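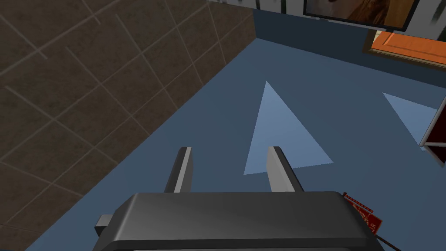
Signs on walls get all the attention in our profession, and signs on floors get what is left of the budget. I would like to speak today about the floor. When people are lost in a large building, they look down much more often than we think, especially if they are carrying something or walking with a child. A pale blue floor with a marking on it, like the one on my first slide, is already a sign, and it has the usual difficulty of floor signs: we see only part of the marking, because other things stand between it and our eyes. Please keep this in mind when I come to the corridor in Huslow.

(Wait here until the people at the back have found chairs. Do not begin the next part while the door is open.)

Library and Clinic Buildings > Visitor Orientation > Talks > Speaker notes

PART ONE. How I came to the subject

Say first that I am not an architect. I studied languages, and I started with signs when I was asked to correct the translations in the Bednárik building in Tulholm. It has a public library on the lower levels and a health clinic on the upper ones. The translations were not bad. The people were still lost.

Carmela Olmedo was then responsible for the information desk. She gave me her notebook, in which every question to the desk was written with one short line. In June we had 1,185 lines. I read all of them, it took me a week of evenings. Of these, 151 came from people who were standing fewer than ten steps from the place they were looking for. I remember I read this number two times, then I went downstairs to stand in those places myself.

Pause. Drink water.

PART TWO. What the floor can do

There are three jobs, and I advise you to keep them separate on your drawings.

The first is to show a way. This is the colored line that you follow from the entrance. Most people in this room have made one. It works well when there are few lines. In Tulholm we began with five and finished with two, blue for the clinic and yellow for the library. Visitors did not remember what the green one was for, and I have to admit that one morning I did not remember it also.

The second is to show an edge. Where does the waiting area finish? Where should the line of people begin? Chairs and ropes can do this, but they are moved every evening by the cleaning team and they come back a little different. A change in the floor stays.

The third is to say "you have arrived". This job is forgotten most often. A line which simply stops in front of three doors makes people nervous. We put a filled circle at the end of each line, as wide as a door, with the room number inside. Ramiro Gallardo wanted also an arrow inside the circle. We tried it and people walked on, past the door, in the direction of the arrow. So, no arrow.

(If there is a question about carpets, answer it at the end. It is a long answer.)

PART THREE. The corridor in Huslow

Tell this slowly. It is the part which people ask about afterwards.

The clinic in Huslow has one long corridor with the blood test room at the far end. Iker Esteban designed the markings and, on paper, they were the best I have seen. Large letters, good contrast, correct distance between them. When we visited at eight in the morning, we could not read any of them. There were people standing on the words. There was a bed, two strollers and a cart with files. On the drawing the corridor had been empty, and I had approved the drawing.

We did not change the words. We changed how often they come. A long word once in the corridor was replaced by a short symbol repeated along both sides, near the wall, where feet are fewer. If three are covered, you see the fourth. Iker calls it "the wallpaper rule" and I have no better name.

Hilkka Räsänen made for us a simple test, which I recommend. Print your floor plan. Cut out pieces of gray paper in the size of people and carts, and throw them on the plan without aiming. Then ask a colleague from another department to find the toilet. Give 15 seconds. If the colleague cannot do it, add more marks or move them to the side. It looks like a children's game and my director laughed, but he did not find the toilet.

PART FOUR. Materials and cleaning

Keep this short, the audience has the handout.

We used vinyl from Makis in both buildings. I have no opinion about other suppliers, I did not try them. What I can say is about the corners. Ask for rounded corners on every piece. Square corners lift first, the machine for cleaning catches them, and after one winter you have a sign with ears.

Choose the color at the place itself, under the lamps that are there, and look at it once when it is dark outside. Our yellow was a very nice yellow in the office. In the library entrance it was beige.

Please speak with the cleaning team before you order. I did it after. Amparo Cantero, who leads the team in Tulholm, looked at my plan and showed me in a few minutes which pieces would be gone by spring. She was right about all except one, under the stairs, and it is still there.

PART FIVE. Questions I expect

Is a line on the floor enough for a person who does not see well? No. It needs something that can be felt with a foot or a cane, and this must be planned with the people who will use it. I am not an expert in this and should say so.

Does it replace the desk? No. Carmela would not forgive me for saying yes.

What about the carpet? Tell the story of the reading room, if there is time. If there is no time, say that paint on carpet is a mistake I made only once, and invite them to come to me at the coffee.

Thank the organizers. Leave the samples on the table near the door and ask that they are not taken, I have only one set.

We use cookies to remember your language and to count visits to our pages. Accept all | Only necessary | Read our cookie policy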